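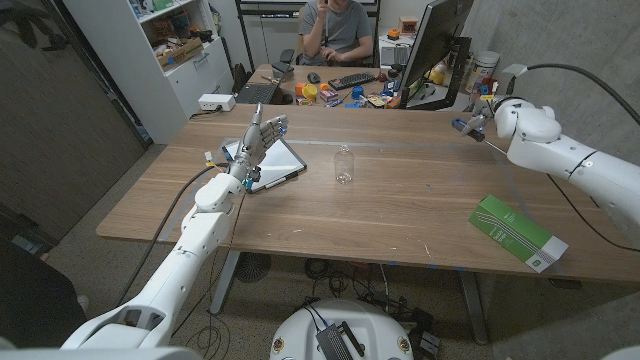
Merja Mustonen wants to know whether a robot ever gets tired of holding its arms up. She asked it when we talked about looking after Plinonel, and I love that question! Arms don't get sleepy the way yours do, but their joints can wear, and a cable that bends over and over can wear too. So a robot needs a checkup now and then, a bit like you and the dentist.

First, the power goes off. A grown-up does this, and then everyone waits — even if waiting is the boring part.

Next come the cables. A cable needs enough slack, or extra length, so it won't tug when the arm stretches out. Too much slack, though, and it can snag on a table corner (just like a shoelace on a bike pedal).

Then each joint is moved slowly, and we listen. A healthy joint hums. A gritty, crunchy sound means it's time to look inside, and that can take roughly 21 minutes if a screw is being stubborn.

Fingers get their turn last. They have lots of little parts packed close together, so we bend them one by one and watch for any that stick. If one does, we write it in the Plinonel notebook, which is already on page 7 and has a jam stain on page 6.

When the power comes back on, the arms start with a slow, careful stretch.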